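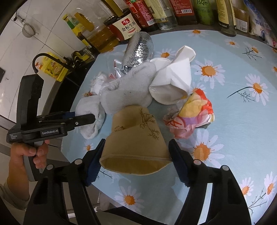 Paper cup with bamboo print, on its side.

Ticket: Box set digital files, wrong track order and cut endings
Product: Vutanside, "The Brolatine Sessions", expanded edition (download version)
Status: Open, waiting for label
Priority: Normal

First message

Hello. I bought the download of the expanded edition in September, in the lossless format. The set has 86 tracks. I have found three problems and I will try to write them clearly.

1. On the second disc folder, tracks 7 and 8 are exchanged. The file with the name of the slow version plays the fast version. The printed booklet has the correct order.

2. On the live part, the applause is cut between songs. There is a short silence, less than one second, where the music should continue. I hear it on every song change of the concert.

3. Track 12 of the fourth folder ends before the last piano chord. On my old vinyl copy the chord is there and it fades slowly.

I play the files on a Wegener network player and also on my computer. The problem is the same on both.

Reply from Vekex download support

Thank you for the clear report. Please do the following steps and tell us the result.

Delete the folder and download it again from your account page. Please use the ZIP file and not the single track links. In your player, turn on "gapless playback" and turn off "crossfade". Then tell us the length of track 12 in the fourth folder as your computer shows it.

Second message

I did all the steps. Results:

Problem 1 is still there. I opened the tags of both files. The title tag and the file name agree with each other, but the audio is of the other song. So I think the mistake was made before the tags were written.

Problem 2 is solved on the computer. On the Wegener player it is better, but I still hear a small click between the second and third songs of the concert. The setting for gapless was off on this player, I did not know it had one. It is in the menu Audio, then Advanced.

Problem 3 is still there. The length is shown as 4:31. The booklet says 4:46.

Reply from Vekex download support

We compared with our master copy. For track 12 our file also has 4:31, so your download is complete and the error is in the delivery from the label. The same is true for tracks 7 and 8 on the second disc. We have 1,045 downloads of this edition in the lossless format, and all have the same files. We asked the label for new ones.

About the click: please try to stream the same two songs from your account and not from the local drive.

Third message

When I stream, there is no click. With the local drive it comes back. I moved the files to another USB drive and now it is gone there also. I consider this point closed, it was my drive.

One more remark, it is not urgent. In the PDF booklet, the photo page for the first Vutanside tour says that the first pressing was 1,000 copies, but the essay two pages later gives a different number. Maybe the label can look at it when they prepare the new files.

Reply from Vekex download support

Noted and sent to the label together with the other points. The click is marked as solved. We will write in this ticket when the corrected tracks are ready, and you will be able to download only these three files again. It is not necessary to buy anything or to download the complete set.

Fourth message

Thank you, this is good for me. I will wait for the three files. Please leave the ticket open until then.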